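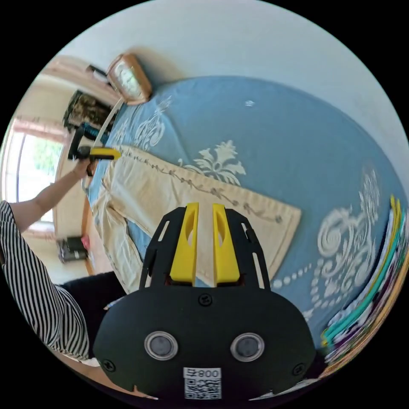

The light blue bedspread with the white scroll pattern, on the bed where I do the folding.

Folding jeans on the bed without creasing or marking a light bedspread

Posted in Laundry and Linen
Asked by Bianca Anghel, 2022-11-08

I do all my folding on the bed. The flat is small and the only table is the one we eat at, so the bed gets made first thing and then the clean washing goes on top of it to be sorted. This has worked well enough for years, but in May I bought a new bedspread and it has caused me two problems.

The bedspread is light blue with large white motifs on it. It is a cotton mix and the label says wash at 30, do not tumble dry. It came from a shop called Plerkoletti, which has since closed, so I can't ask them and I can't buy another.

First problem. When I fold jeans on it I get faint marks where the seams have been pressed down. The dark pairs leave a blue-grey smudge on the white parts of the pattern. The beige pair doesn't leave any colour but the metal button caught a thread once and I had to work it back in with a needle.

Second problem. My jeans never stay folded. I do them in half lengthways and then in half again and then again, and by the time they are in the drawer they have opened up at the waist. The striped things I fold (they are thin and flat) stack up with no trouble at all.

I would like to know how other people fold jeans so that they stay put, and whether there is anything sensible to lay over a bedspread while doing it. I don't want to buy an ironing table or a folding board as there is nowhere to keep it.

4 people found this useful

Davina Urquhart
Posts: 1000

I will take the jeans first.

The reason they open up is the waistband. It is the thickest part and it is curved, so if you fold along the middle and leave the crotch seam sticking out you have a triangle on one side that pushes everything out of line. Do it like this.

Close the button and pull the zip up. Lay the jeans face up and smooth the pockets flat from the outside with your hand. Put your hand inside each front pocket as well, as the lining bunches up in the wash and makes a lump.

Fold one leg over the other so that the back pockets are on the outside. Line up the side seams, not the hems. Hems are often slightly different lengths, especially on older jeans.

Now tuck the triangle at the crotch in towards the pockets so you have one straight edge from top to bottom. 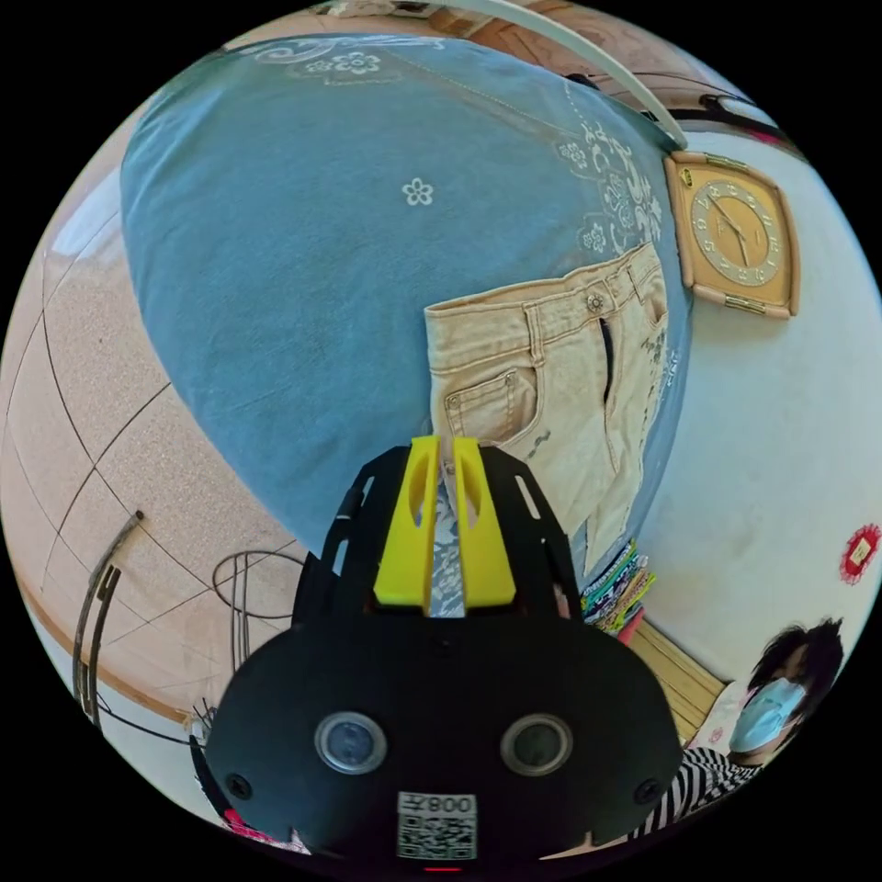 Bring the hems up to just short of the waistband. Leave a gap of a few fingers. Then fold in thirds from the folded end, and push the last third into the waistband if you want a packet that stands up by itself in a drawer. If you would sooner have a flat stack on a shelf, leave out the tucking and fold in half instead.

Jeans go at the bottom of any stack and thin things go on top. I fold everything thick first for that reason and put it at the foot of the bed, then the tops, then small things last.

For the bedspread, use an old flat sheet. A single is big enough to cover the working half of a double bed. It weighs nothing, it goes in with the washing when it needs it, and it can live folded under a pillow or at the end of the drawer. I would pick a white or very pale one so you can see if any dye is coming off. If there is colour on the sheet after folding, the jeans want another wash inside out on their own.

As for the smudges you already have, don't rub them with a dry cloth. I did that to a Moffat blanket of my mother's and spread the mark to twice the size. Cool water and a little liquid detergent, dabbed on from the edge of the mark inwards, then rinse the patch and let it dry flat. Try it on a corner that hangs near the floor first.

29 people found this useful

Ronaldo Cabanatuan
Posts: 28

Just roll them. Hems to waist, as tight as you can. Takes a few seconds and I have never had a pair come undone in the drawer.

I don't know about bedspreads. I take mine off.

Katalin Sipos
Posts: 4

I agree with the sheet but would add one thing about the button. Fold the jeans with the button side inwards and it never touches the cover. Davina's way has the back pockets outside so you are already doing this, but if you lay them face down to begin with then the button is against the fabric while you smooth them, and that is when threads get pulled. Rivets on the back pockets can do it too on some makes.

Also check that the jeans are fully dry. Mine feel dry all over and then the waistband and the pocket corners are still damp — that is where dye comes off on to pale fabric. I leave them over the bedroom door for an evening before they get folded.

I have rolled jeans as well, as in the answer before mine. They stay rolled but mine come out with creases across the knee that don't drop out with wearing.

4 people found this useful

Reply from Bianca Anghel

Thank you all. I have an old Nutgate single sheet that I was going to cut up for dusters, so I will use that. I had been lining up the hems and never the seams. I will try the tucked-in version for the drawer and keep the flat fold for the pairs on the shelf.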